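Home | Shop | Support | Community | My Tickets

Bindings > Fit and Hardware

Ticket status: Closed
Product: Stalura step-in binding, size M
Opened by: Felista Mwakalinga

Felista M., 7:43 pm
Rear binding won't hold its angle. I set it at minus 3, and after a few runs the disc has turned. Front one is fine. Board is a Valov with the 4x4 insert pattern. All four screws were tight on Sunday morning.

Helmut Seidel (support)
Please take the rear disc off and check the teeth on both sides. Also tell us the screw length. Packed snow or old thread lock under the disc can keep it from seating.

Felista M.
Teeth look OK, no chips. Screws are 16 mm. Nothing under the disc that I can find.

Helmut Seidel (support)
16 mm is for the thick disc. Yours is the thin one - those screws touch the bottom of the insert before they clamp. They feel tight but the disc is still free. You need the 14 mm set. I can mail one out, no charge.

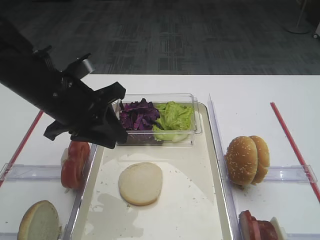
Felista M.
14 mm screws came and are in. Rode a full day, angle has not moved. The base has no dimples over the inserts either. You can close this.

Helmut Seidel (support)
Closing. Check them again after the next couple of days out.

This site uses cookies. Accept | Settings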